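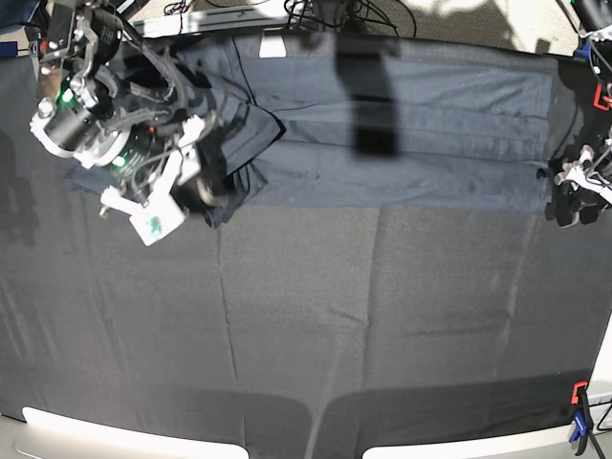

Navy garment on the folding table, right gripper mid-pinch

Folding station came in, now what happens to the folders?

Asked in August, 6 replies, 2 shown as helpful

Hi all. I work days at a uniform laundry (Clunotness, the big one out past the rail yard) and we got a two-armed folding station put in at the end of my line. It's slow. It picks up a bit of cloth, thinks about it, puts it down. I can do a stack of scrub tops while it does one. But the Prerkska people who installed it keep saying it'll be handling the dark items by winter, and we put out 2,000 pieces on a good shift, so that's a lot of somebody's job.

There are 22 of us on folding. Management says no one is being let go and we'll be "retrained to supervise," which could mean anything. Has anyone been through this? Did your hours change? Did the pay? I like folding, if I'm being truthful. I get to talk to people.

Reply from sengar_nights (marked helpful)

We went through it at a hotel linen place, on the Sengar line if that means anything to you. Hours stayed the same for me. What changed was the kind of tired. Folding is shoulders and feet. Minding the machine is eyes — you stand there waiting for it to grab two layers when it should grab one, then you reach in (after you hit pause, PLEASE hit pause), flatten everything out and start it over. Dark stuff on a dark cloth was the worst for ours, so ask them what color cover they plan to keep on that table.

Pay is where I'd push. We got a new job title and the old rate, and it took us 6 months to get it bumped. Ask for the rate in writing before you sign the training sheet. Also ask who fills in when it's down, and whether your piece count that day gets compared to a normal day. Mine did and I got talked to about it!

You will still talk to people, just fewer of them at once. They spread us out, one person to 2 stations, and I ate lunch at a different time from all my friends for a whole summer.

Reply from pressroomdad

machines break all the time you'll be fine

Reply from tilly_folds (marked helpful)

I'm going to disagree with the one above. Ours did break a lot the first year and then it quit breaking so much. If they offer the Gremevum course take it, even the boring part on clearing faults. The folders at our place who took it got first pick of shifts. I still do the tags and odd sizes by hand and I'm pretty happy with that. What did they tell you about overtime?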